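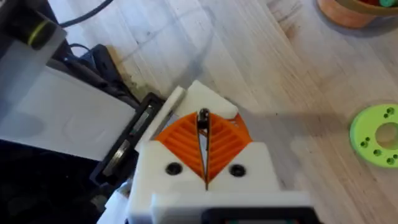 Toy lending libraries live or die by their small parts, and Zuzanna Malinowski has spent most of her working life looking after them. She runs Pristura, a lending shop on the ground floor of a former shoe store, where families pay by the month and take home play food, puzzles, dress-up clothes and board games in canvas bags. The big items more or less look after themselves. A play stove rarely goes missing. The trouble is with anything the size of the small dark piece at the top of the gripper, held between two orange fingertips, the kind of thing that rolls under a couch and stays there until the family moves. The light wood tabletop helps, because dark pieces show up against it.

Pristura has 847 toys in its catalog. Some are single objects. Others are sets with dozens of parts, and every part has to come back before the set can go out again. Malinowski started with her own children's outgrown toys and a shelf in a laundromat, and moved to the present address when the laundromat wanted its shelf back.

"People think lending is the job," she says. "The job is returns."

Returns come in through the afternoon and are sorted between four and six. Octavio Jara does most of it. He used to do inventory for a restaurant supply company, Bezerra, and he brought some of its habits with him. A returned bag is emptied completely before anything gets put away. Pieces are spread out so that none of them sit on top of each other. Only then does he open the folder for that set and start matching.

The pretend food sets take the longest. They are the most borrowed items in the shop and the most mixed up when they return, since children don't keep to the sets the adults have in mind. A wedge of something orange may belong to a cheese board, a fruit bowl or a pizza. Greens are worse. Jara keeps one example of each vegetable glued to a board on the wall, with the name of its set written underneath, and he still has to get up and check.

"A donut I know right away," he says. "Lettuce, I have to look."

Some pieces never find a home. They go into a drawer marked Bekonden, the name of a board game publisher that once sent the shop its spare parts in that same drawer. Twice a year the drawer is turned out and gone through. A fair number of pieces turn out to belong to sets that were retired for being incomplete, and a few of those sets go back on the shelf.

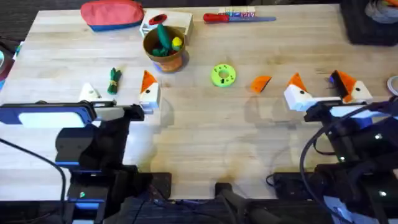 The other half of the work is deciding what a piece should be kept in. Malinowski has gone through most of the options. Cardboard boxes look good for a month and then the corners go. Clear plastic bins hold up well but are bulky to carry home on a bus. Drawstring bags are cheap, and children can open them, but they also come open by themselves. For most of the play food she has settled on zippered pouches with a solid bottom. A coral red one with a blue base is typical of what she buys. They lie flat when empty, they can be wiped out, and the zipper is stiff enough that a two-year-old usually gives up.

Containers that are also toys get their own rule. A pot with a cactus in it, for instance, goes out as one item and has to come back as one item. If something extra has been tucked inside, a ball or a handful of leaves, it stays there until the pot reaches the sorting table. Jara doesn't want parts taken out at the front desk, where they get set down next to the card reader and forgotten.

Play utensils are kept apart from the food. That was Kalkidan Tesfamariam's idea. She handles the front desk and noticed that parents were asking for the knives and spoons separately, to go with modeling dough or a sandbox. Now there is a rack of them by the door, arranged by length. A long blue blade on a red handle is easy to spot from across the room, and the bright ones tend to be borrowed first.

Tesfamariam also rewrote the labels. The old ones listed parts in words, and many of the families who use the shop don't read English as a first language. The new ones use simple line drawings at actual size, so a borrower can lay a piece on the card and see whether it fits. She drew them herself over one winter. Her donut is just two circles with dots between them. It works.

Missing parts are handled without much fuss. Pristura used to charge a dollar for each lost piece, and Malinowski dropped the fee after the second year. It brought in very little, and it made some people stop coming. Borrowers are asked to look once more at home, and if the piece hasn't turned up in 10 days the shop replaces it or does without. Joaquín Gaete, a retired cabinetmaker who lives upstairs, turns new wooden pieces on a small lathe in exchange for a free membership for his grandchildren. His carrots are a little thinner than the originals. Regular borrowers can tell them apart, and some ask for them.

Not every set is worth saving. Hasard, a dice-and-tower game that was very popular when the shop opened, went out of production, and its towers split along the same seam every time. The shop owned six copies and is down to one. Malinowski keeps it behind the desk and lends it only to people who ask.

The hardest stretch of the year is June, when schools let out and families clear their shelves before leaving town. Bags come back that have been out since the fall. Last summer Jara and Uriel Vergara, who works there during school breaks, checked in 300 returns before the month was over. Vergara is quick with puzzles. He builds only the border and then lays the remaining pieces out in rows, and he can usually tell from the rows whether one is gone.

For people who would like their own toy shelves in better order, Malinowski's advice is short. Work on a bare table, in a light color if you have one. Empty everything. Don't start putting things away until all of it is out, and don't buy containers until you know what has to go in them. Keep one pouch or box for the leftovers and go through it when the seasons change. She doesn't think children need to be made to sort by set at home.

"Let them put the cactus in with the vegetables," she says. "We'll get it apart here."

Pristura is open in the afternoons, and memberships can be paused over the summer.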